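Scuffs, Scratches and Good Hard Use
A gallery of old metal things from the Dodmont workshop

Welcome, and do pull up a chair, because I have been meaning to put this page together since September and it has grown rather longer than I planned. For years I have had a soft spot for metal containers that have done a proper job of work — bins, troughs, trays, drawers, the sort of thing you walk past in a workshop without a second look. I like them best when the finish has gone and you can see where hands and tools and other heavy things have been at them. A brand new bin tells you very little, but give it a good long while on a bench and it starts to look like the weather map of a small country.

Most of what I know about them I picked up at Dodmont, where the shelves along the back wall hold over 300 bits and pieces of sheet metal in various states of wear. Some came from the old Ó Ceallaigh foundry when it cleared its stores, some from house sales, and a fair few from people who turned up with a car boot full and wouldn't hear of taking them home again. The stock book says 1,067 items if you include the lids, and I am told one ought to include the lids.

Large grey bin, open top, on a pale wooden table. The sloping sides are my favourite part of this shape, as everything slides down towards the middle where you can get at it. Look at the upper part of the inner wall, where a whitish surface gives way in ragged flakes to bare grey metal, and then at the rusty little specks along the foot of the back panel.

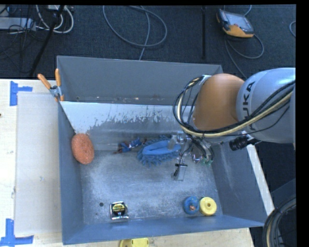
I get asked a great deal about cleaning, and my answer is always to do less than you think you should. Warm water, a drop of washing-up liquid and something with a bit of bite to it will see you through nearly everything. I keep a few sponges and brushes going at once and move to the rougher ones only when the soft ones have plainly given up. Go with the direction of the old scratches where you can, so that any new ones have company. Wire wool I save for real rust, and even then I stop as soon as the orange has faded to brown, as I would sooner have a stain than a shiny patch that catches your eye every time you come into the room.

Flaking surfaces want more care than that. If you don't know how old a coating is, leave it alone, don't scrape it and don't sand it, and certainly don't keep food or children's toys in the thing. I made that mistake with a flour bin early on (no harm done, but I threw away a lot of flour and felt very silly). There are test kits to be had at most decorating shops and they cost a good deal less than the worry.

Drying is where people come unstuck. Water sits in the seams and along the bottom edge, and you won't notice until you lift the bin and find a brown line on your nice table. I tip mine up on a folded towel overnight and then go round the corners with a dry cloth in the morning, usually while the kettle is on. After that, a very thin wipe of wax on the bare metal, buffed off again, and a bit of felt underneath if it's going anywhere near good wood.

A word on the benches, as several of you wrote in after the last gallery. The pale tops at Zoltomari are scrubbed and never varnished, and I do think grey metal looks its best against them. I have nine feet of the same sort of thing at home and would happily have 100 more if the walls would move.

The next gallery will be drawers and trays, mostly from the Trirkora sale, including a lovely long one with a dent in it that I have grown very fond of. If you have something knocked about and useful that you would like to see on these pages, do write and tell me where it has lived.

Page last tidied 3rd November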